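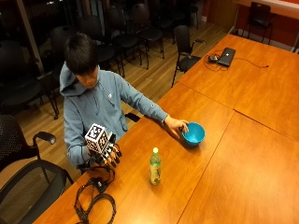 At the long table, Nudcombe Reading Room

December
By the Minutes Secretary

NUDCOMBE AND CLUSCOMBE BUS USERS' GROUP
Minutes of the winter meeting held in the Reading Room, Nudcombe, at 7.15 pm

1. Apologies
Apologies were received from the Cluscombe school governor and from the representative of Drotau Coaches, who had sent written answers to the questions raised last time. These were read out under item 4.

2. Minutes of the last meeting
Agreed, with one correction. Under item 6 the words "Cluscombe Cross" should read "Cluscombe Green". The stop at the Cross has no shelter and was not the one under discussion.

3. Matters arising
The timetable case at the Nudcombe church stop has been cleaned and now shuts properly. The lock is still stiff. Members are asked not to force it.

The hedge at Lower Nudcombe has been cut back on the road side only. Drivers coming up the hill can see a person waiting, but the person waiting cannot see the bus until it is almost there. The landowner has agreed to cut the inner side before the end of winter.

No reply has been received about the loose kerb by the old forge. The secretary will write again and copy in the district councillor.

4. Service 402
The written answers from Drotau were as follows.

The 7.50 am from Cluscombe will keep its present time until Easter at least. The operator knows it is often late into town and puts this down to the roadworks by the mill bridge. Two members who use it daily said it was late before the roadworks began. The chair asked them to note the times at their own stops over the next month so that the group has something in writing.

The 1.10 pm return will not be brought back on Saturdays. Drotau carried 2,208 passengers on it in its last year and says this did not cover the cost of the driver. A member asked whether that figure included concessionary passes. It was not clear from the letter, and the secretary will ask.

The evening bus will wait up to five minutes for the train at Cluscombe Halt, if the driver is told that the train is running late. The meeting welcomed this but wanted to know who would tell the driver. Nothing in the letter covers it.

There was a long discussion about the smaller vehicle used on the route since autumn. It has a high step and one space for a wheelchair or pushchair. A parent from Upper Nudcombe had been left behind twice with a pushchair when the space was taken. It was agreed to ask for the larger vehicle on the two school-time journeys, and on market day if possible.

5. Timetable leaflet
The printers, Lauritsen, have quoted for 200 leaflets on folded card. The price is slightly up on last year. A cheaper paper was offered but last year's paper copies did not last in coat pockets, and members preferred the card. Agreed to accept the quote.

The type will be larger this time. To make room, the map will go and the list of stops will be put in order of travel, with the walking route to the surgery given in words. Proofs to be checked by at least two people who use the bus — the last leaflet went out with a Sunday service that does not exist.

Copies will go to the shop, the surgery, both churches and the school office.

6. Shelter at Cluscombe Green
The roof leaks at the back corner, over the bench. The parish council accepts that the shelter belongs to it and will get a price for the repair after its January meeting. A member offered to put up a temporary board. The chair thanked them but thought it best to wait for the council to agree.

It was asked whether a light could be fitted. The street lamp opposite goes off at 11 pm, which is after the last bus, and most felt that this was enough. No action.

7. Accounts
The balance stands at £402, by coincidence the same as the bus. The hire of the Reading Room has been paid up to the spring. Subscriptions are due in January and remain unchanged.

8. Any other business
A request came from the walking group for the bus to stop at the quarry gate in summer. The verge is narrow there and some 20 yards from a bend. The secretary will pass the request on to Drotau without a recommendation.

The Reading Room heating should be switched on an hour before meetings in future. Key holders to arrange between themselves.

9. Next meeting
In March at the same time, in the schoolroom at Cluscombe. Please use the side door.

The meeting closed at 8.50 pm.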